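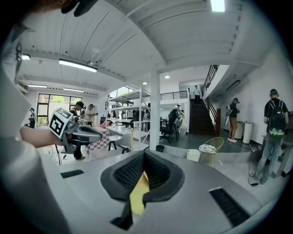
The rule sheet was taped on the door of the stairs, and it had 16 rules. I read it every morning, as some people read the weather.

Rule four: before you close the fingers, check the pads. Rule five: the cable goes behind you, never in front. In my first week at Skarnbridge I broke rule five and the whole take was thrown away. My supervisor only wrote a line in the log and gave me back the gripper.

"Again," she said. "Slowly, please."

By August I could do 20 takes before lunch. My hands had become polite. At home I reached for a cup and stopped above it, waiting for the signal. My husband asked if I was angry with the cup.

Then the man from Lovetti came to check our standard. He watched me for one hour and asked which rule I found most difficult.

I said it was rule nine. If you make a mistake, do not hide it, say it aloud and start again.

He wrote this down. Then he dropped his pen, looked at me, and said aloud, "Mistake."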